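Sorkmont Studio Theatre: progress report to the Entwistle Fund
23 April 2026

Rehearsals for Fultton, our new touring comedy, are on schedule. The script is settled apart from the closing scene, and Lucimara Cavalcanti has joined as movement director.
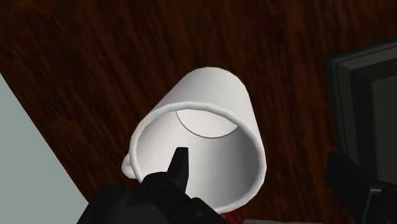 Two previews are booked at the Gurley Rooms, which seats 60. Dean Pilkington has finished the lighting plan and is now working through the props list. The breakfast scene needs a plain white mug lying on its side when the lights come up – we have set aside three for the tour.

Spending is within budget. The van hire quote is still outstanding and we will send it on with the April accounts.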